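Liesl Rainer plans equipment purchases at Hustent, and when we spoke in July she had the draft for a second arm open in front of her. The budget is fixed at 1650 hours of operator time and one hardware order.

"The arm is the easy line," she said. "Cables and finger pads are where the first draft was short."

She now lists wrist cameras, a head-height camera and spare pads as separate items, each with its own lead time. Briltus quoted 9 weeks on pads.

Gripper work and the lounge area 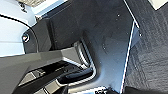
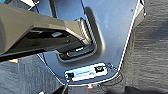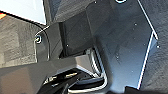
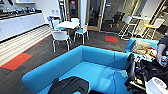 Rainer wants the order split. The first part covers the arm and mounting hardware; the second, held for eight weeks, covers consumables, once wear figures are in.

Severin Aebischer, who signs the orders, would prefer a single purchase. "Two orders means two freight charges," he said. Rainer's reply was that 200 pads of the wrong hardness would cost more than freight. The draft goes back to him with both versions priced.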